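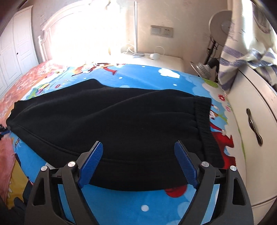
Do we need a written rule for when an episode starts and stops?

We do, and it should be one short rule that everybody collecting with the hand grippers can remember without looking it up. Start recording with the fingers open and clear of the cloth, stop when they are open and clear again, and don't trim anything in between.

Okay, now the long version. I promised the list I'd reply to the message about the draft practice notes, so I've quoted the part I'm answering and put my thoughts underneath.

> Going through the garment folders for Plondance I keep finding two
> habits. Some people start recording while they're already pinching
> the fabric, some start with the gripper hanging open over it. Both
> are fine to watch but they make a mess when you try to line them up.
> Also, are we allowed to collect in real bedrooms or does the draft
> mean a cleared table only? I read section 2 three times and couldn't
> tell. And what do we do with a fold that goes wrong?

Good questions, all of them, and sorry about section 2! I wrote it late and it shows.

On real bedrooms: yes please. The draft says "prepared surface" and I meant a surface you've looked over, which can perfectly well be a bed with a loud cartoon bedspread on it. Folding pants on a plain gray table teaches you a lot about plain gray tables. The Ait Brahim set was nearly all tabletop, and the first time we tried the folding policy on patterned bedding it kept reaching for the printing. So leave the bedspread, leave the furniture, leave the fan where it stands (switched off if it blows on the cloth). What I do want gone is anything with a name, a face in a photo or an address on it. Mail, school papers, pill bottles, phone screens. Do that sweep before you pick up the gripper, because nobody enjoys blurring things later and I've done plenty of it.

Windows are the other thing. A bright window straight ahead will wash out, and I'd like the notes to say that's acceptable as long as the garment and both fingertips stay readable. If you can't tell the cuff from the rest of the sleeve or leg, draw the curtain or move to the other side of the bed. I wouldn't go further than that. Somebody on the Provari side wanted a light meter reading for each room and I think people would simply stop collecting.

On dark clothes: black fleece is a pain and we should ask for more of it anyway. Seams and ribbed cuffs are often the only thing you can pick out, so go for those first and go slowly.

On failed folds: keep them. Mark them as failed in the sheet, write a few words on why (slipped, grabbed two layers, caught the bedspread too) and carry on. Please don't redo the fold until it's pretty and then delete the others. My suggestion is up to 3 tries per garment and then swap it for something else, so we don't end up with 500 episodes of the same stubborn sweatshirt.

Catching the bedding along with the garment deserves its own label, by the way. It happens to me constantly. I'd call it "under-layer" and leave it at that, unless Dresulance already has a word for it in their label list, in which case let's use theirs and save ourselves a mapping table.

One small thing on hardware. Check the finger pads and the linkage screws every 16 episodes. A screw that has backed out a little gives you a sloppy close, and you won't feel it in your hand until it's pretty bad. The draft said "regularly" and that got us nowhere.

I'll put all this into section 2 and send the new text around. If you hate the start and stop rule, tell me before then, and send me a folder that breaks it so I can see what you mean.

Last updated: January 11, 2022

Contact the list owner | Copyright the list members | Back to top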